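Covus Student Handbook
Section 4: Recording a Garment Task at Home

This section applies to club members who have passed the bench check and signed out a pair of Covus grippers. Read Section 3 (Charging and Storage) first.

4.1 Before you start

1. Check the label on the case. Both grippers in a pair must carry the same number.
2. Squeeze and release each gripper 11 times. The jaws must open fully without sticking.
3. Check that the finger pads sit flat on the jaws. Press down any raised corner.
4. Look at the pivot screws. Do not tighten them yourself. Return a loose gripper to the Varketti bench.
5. Wipe both camera lenses with the cloth from the case.
6. Confirm at least 400 MB of free space on each card for every run you plan to record.

CAUTION: Keep fingers clear of the jaw pivots while squeezing.

4.2 Pairing

1. Switch on the left gripper, then the right.
2. Hold both at chest height, lenses facing the same wall, until the tones match.
3. Enter your run sheet number in the Heydari logger.
4. Start the logger. The counter begins at 13 and runs down to zero. Do not move the grippers during the countdown.

Note: If the tones do not match after two tries, switch both off and repeat from step 1. A third failure goes on the fault sheet.

4.3 Recording the run

1. Stand where both grippers can reach the whole garment without a step to the side.
2. Begin with the jaws open and the garment in the start state given on the run sheet.
3. Move at a steady pace. Fast wrist turns blur the track.
4. Touch the garment with the pads only. If a hand touches it, stop and mark the run VOID.
5. At the end state, open the jaws, lift clear, and hold still until the tone.
6. Reset and repeat. Keep the same garment for the whole set.

Striped sweater on a bed, folded and spread flat:

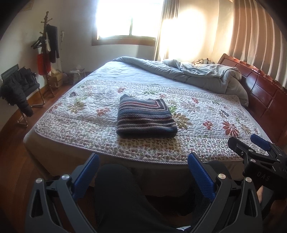
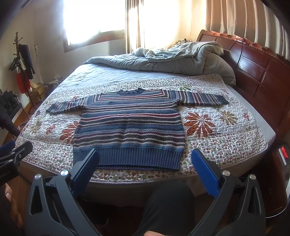 The logger stores each run as one file and closes it at 3,000 frames per camera. Runs that reach the limit are kept but scored as incomplete. When choosing a garment, pick one with a pattern that shows which way the cloth lies. Horizontal stripes, as on the sweater, let the reviewer check that the body is straight and the sleeves are level when it is laid out in a T. Plain dark garments are accepted for the Sodamness round only. A patterned bedspread is allowed under the garment, provided it stays the same for the full set.

4.4 After the set

1. Stop the logger before switching off either gripper.
2. Copy both cards to the club drive. Do not rename files.
3. Fill in the run sheet, including void runs.
4. Return the case with both grippers, the cloth, and the charger.

Sets recorded under the January run sheet must be copied by Mar 8, 2019. For logger error codes, see Section 6.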